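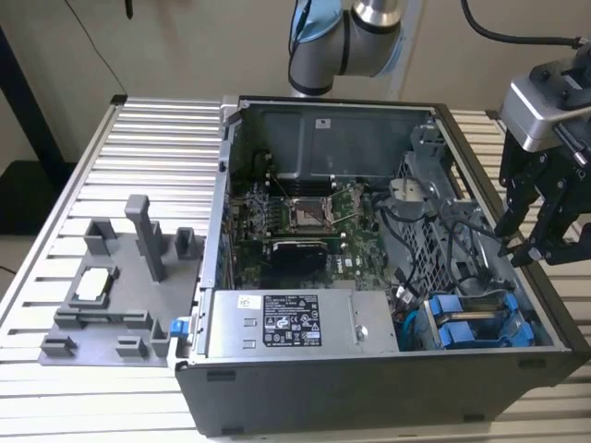
Opening up an old desktop goes better when you sort out the work surface first. Shut the computer down, switch off the power supply at the back, pull the cord, and hold the power button in for a few seconds. Take the side cover off and stand it somewhere it won't get kicked. Lay the tower on its side with the open side facing up, so you are looking straight down at the parts and nothing hangs by its cable when a screw comes out. A slatted metal top is fine for this, but small screws find the grooves, so keep them in a dish.

Give a bare processor its own place. A square recess a little bigger than the chip, like the one in the gray tray to the left of the case, keeps it from sliding around. The metal lid goes up. Hold the chip by its edges and don't touch the underside. A lidded box lined with anti-static foam will do if you have no tray.

Dust

Use short bursts of air and keep a finger on the fan blades so they don't spin. The Lellent hand blower is strong enough for most cases. I don't use a household vacuum inside a computer.

Screws

Drive screws and case screws often have different threads. If one won't turn easily by hand, stop and try the other kind. I keep mine in a Mondby parts box with 16 compartments and label the lids with masking tape. I have used 7 of them so far.

Before closing up

Press on each power connector to check that it is seated. Run a finger along the cables near the fans. Put the cover back on before you stand the tower up again.

Last updated 2020-12-27

More in Workshop: Sharpening a Trudton chisel | Storing paint over the winter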